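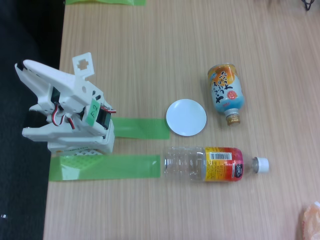

Table testers wanted – setting, clearing, wiping down. Paid, part time, June start

Shared 35 times | 11 comments

Flista is looking for people to set a table and clear it again. Over and over. Plates, bottles, cups, the stuff that ends up on everybody's table at home. We pay you for it and you go home.

No experience needed. If you have waited tables or run a lunchroom, great, put it down. If you have only ever cleared up after your own kids, also great, and probably closer to what we want.

What it is

Flista puts together plain tableware sets for rental kitchens, break rooms and summer cabins. Yimyam is our everyday line. Plates, cups, drink bottles with screw caps, a tray that goes with them. Before a set goes out we want to know how it behaves when normal people handle it. Does the plate slide. Is the bottle easy to pick up when there is a plate right next to it. Where do people put the cap when they take it off (we have watched this a lot and still can't predict it). How long till the table is clear and wiped and somebody could sit down again.

You work at a small table with a light wood-grain top. Things get laid out, you move them, put them where you think they go, clear them away. Somebody writes it down. Then we change something and you do it again.

That is the job. It is repetitive. Some people find it restful and some people are climbing the walls by the second hour, so please think about which one you are before you apply.

A normal session

Come in, hang up your coat, wash your hands. Bathroom is down the hall on the left.

First part is setting. We give you a tray or a box of things and a short card. The card might say "lunch for one" or "somebody is coming over and you have no time". You set the table however you would. No right answer. Please don't ask the person with the clipboard if it's right, they are not allowed to say and they feel bad about it.

Second part is clearing. Same table, you take everything off and put it where the card says. Bin, tray, shelf, sink. Bottles go back upright unless told otherwise. Plates get stacked. Then wipe.

Break. Tea, coffee, cold water, crackers. Bring your own lunch if you are doing a double, there is a fridge and a microwave. Put your name on it.

Third part is a mix and it changes. Sometimes it's moving one bottle from one side of the table to the other with different things in the way. Sometimes it's caps on and caps off. Sometimes you get a full table that somebody else left in a state and you tidy it. People like that one the best for some reason.

Last, a form. One page, both sides. Write what annoyed you. "Fine" is not useful to us. "The bottle was hard to get hold of near the bottom and I had to use my other hand" is very useful to us.

Who we want

– 18 or over
– able to stand or sit at a table for a session (either is ok, say which when you write, we have chairs in two heights)
– left handers very welcome, we never get enough
– small hands, big hands, sore hands. If you have arthritis or a weak grip and don't mind talking about it, we would really like to hear from you
– on time. Sessions run one after another and one late person pushes the whole day
– ok with doing the same thing many times without speeding up and getting sloppy

Not needed: a degree, a resume, opinions about design. You can have opinions about design, just keep them for the form.

Sorry but no – anybody who works for another tableware or bottle company right now, or lives with someone who does.

Pay

$35 a session, paid at the end of the week by check or transfer. Doubles are two sessions so you get it twice. If you finish all 11 sessions in the block your total is topped up to $600. Miss one and you still get paid for every one you did, you just don't get the top-up. Please read that again, it caused some bad feeling last time and we would like to avoid it.

No travel money this round. Parking is free behind the building. There is a bus stop out front. 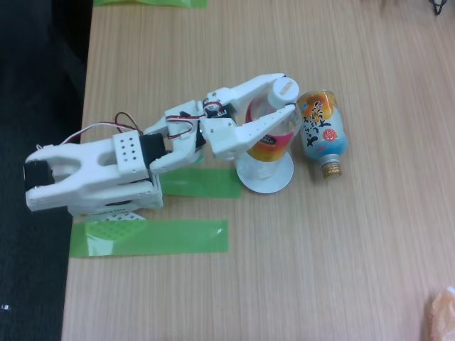 RILLIS, 5/5/20 – Update to the call. A lot of people wrote in the first few days, thank you, and a lot of you asked the same things. Answers here so I can stop typing them into separate emails.

Is it washing dishes?
Wiping the table, yes. Dishes, no. Used things go in a gray crate and get washed in the back by us.

Are the bottles full?
Depends on the card. Some are full, some are part full, some have nothing in them. You will be told to check the cap first. Please check the cap first.

Which bottles?
Clear plastic mostly. We may add another shape later in the block if it gets here in time.

Can I bring a friend and do it together?
You can both apply. You will be at separate tables at separate times. One person per table, otherwise people start helping each other and then the notes are no use.

Can I listen to music?
One earbud, low. You need to hear the person reading the cards.

My kid is 16 and needs a job.
Sorry, 18 and up. We do get asked to run one with teenagers and it may happen, keep an eye on the page.

Do I keep the stuff?
No, but everybody who finishes the block gets a Yimyam set for two. Plates, cups, bottles, tray. Colors are whatever is left on the shelf.

What do I wear?
Clothes you can move your arms in. Sleeves that roll up. No big bracelets or loose scarves please. They catch on the bottles. Flat closed shoes.

I can only do mornings / I can only do evenings.
Both fine. Mornings fill first. Evenings are quieter and easier to get, if you are flexible say so and you will most likely get what you want.

How picky are you about how I set the table?
Not at all. One lady put the plate right at the edge with the bottle way over on the far side, because that's how she eats, with a book in the middle. Perfect. We want that.

What about breaking something?
It happens. Nobody pays for anything. Step back and tell us and we sweep.

Also wanted – one table runner

Separate from the testers. We need one person for the whole of June to look after the tables between sessions. This is a real job with hours, not a session rate, and I will send the hours and the hourly rate to anyone who asks for them.

What the runner does: resets the table to the card before each person comes in. Wipes the top down along the grain, dries it. Puts the plate and the bottle back in there exact spots. Swaps out anything scratched. Keeps the crates moving so the clean ones and the used ones don't get mixed up. Keeps the cloths clean. Fills bottles to the line. Puts the kettle on at break.

You need to be neat and a bit stubborn about it. If the card says the bottle is a hand's width from the plate then that's where it goes, every time, even at the end of the day when your feet hurt. Some lifting, crates of plates get heavy. Steady on your feet, there are steps down to the store room.

Good background for this would be school kitchen, hotel housekeeping, stock room, stage props. Somebody with a props background did it for us once and it was the smoothest block we ever ran.

The cloths come from Braltex and they shed a little for the first few washes, so part of the first week is just washing cloths. Letting you know now.

How to apply

Email with "table" in the subject line. Put in:

Your name and a phone number you pick up
Tester or runner, or both
Mornings, evenings, or any
Left or right handed
Standing or sitting
Anything about your hands or your grip we should know. Only if you want to
What is on your kitchen table right now. Just list it. Doesn't have to be tidy, mine has mail and a screwdriver on it

No cover letter. No photo. If you don't have email call the office and ask for Genalyn Enriquez, that's me, and leave all of the above on the machine. Speak slow please.

I answer everyone but not fast. If you haven't heard in a week write again, I won't be offended. Testers get a short phone call and then a start time. Runners come in for one paid trial morning and reset a few tables with me standing there being annoying about it.

If we fill up I will keep a waiting list. People do drop out in the first week so it is worth being on it.

Couple last things. The building is warm in June, dress for it. The front door sticks, push hard near the handle. If you did a block with us before you can aply again, but tell us which one it was so we don't hand you the same cards.

Pass it on to anybody you think would suit, specially the left handers.

– Genalyn

Recent listings
Shelf stackers, evening shift, Flista store room
Cup and lid testers (closed)
Driver with own van, Rillis and nearby
Lunchbox packing, parents wanted for home trial (closed)
Weekend help with the cabin sets

Contact: Genalyn Enriquez, Flista office, Rillis | © Flista | Back to top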